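4. Recording Examples in the Simulated Kitchen

Read this section before you start the first session. It is valid for the Kandero recording station with the Revument kitchen scene. Last change: 16 November 2021.

4.1 Start the session

1. Open the scene and wait until the arm, the oven and the two counters are fully loaded.
2. Choose the task from the list and read its sentence one time in full. The sentence is saved together with the motion, so the motion must agree with it.
3. Move the arm slowly a short way in each direction. If it follows with delay, close the other programs and load the scene again.
4. Press Record, and only then go toward the oven.

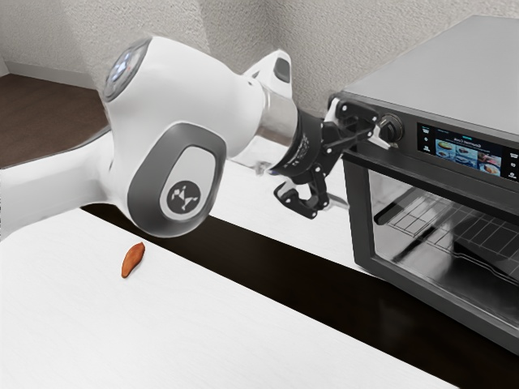 5. Keep the speed even near the oven. The learning system copies also your hesitation, and a long stop beside the door becomes part of what it learns.
6. When the task is finished, open the gripper, move back from the object and press Stop.

Note: One recording contains one try. If you fail and try again, save the failed one with the label "failed" and begin a new recording.

Caution: Do not reset the scene while the recording is running. The file will be closed without its last part and cannot be repaired.

4.2 Change the scene between recordings

7. After each saved example press Shuffle. The loose objects get new places, and the oven stays on the rear counter.
8. Check that every object needed for the task can be reached. Objects may fall in the gap between the counters. In this case press Shuffle again.
9. Record 100 examples for each task. A set with fewer than 44 good examples is refused at upload.
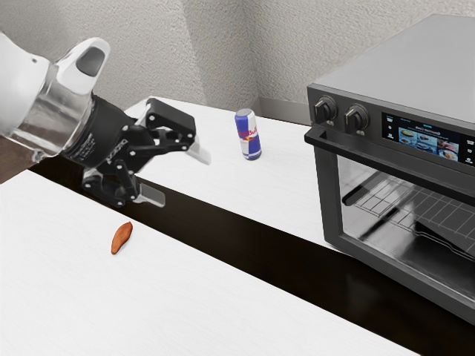
Villanueva adds that the operator should not always come to the object from the same side, even when this is the easiest way. In the first set from February there were 403 examples, and the trained model could grasp only from the left. The advice from Villanueva is to change the side after every 2 recordings and to write it in the remarks field.

10. Upload the set with the Idov tool and keep the local copy until the status shows "Accepted".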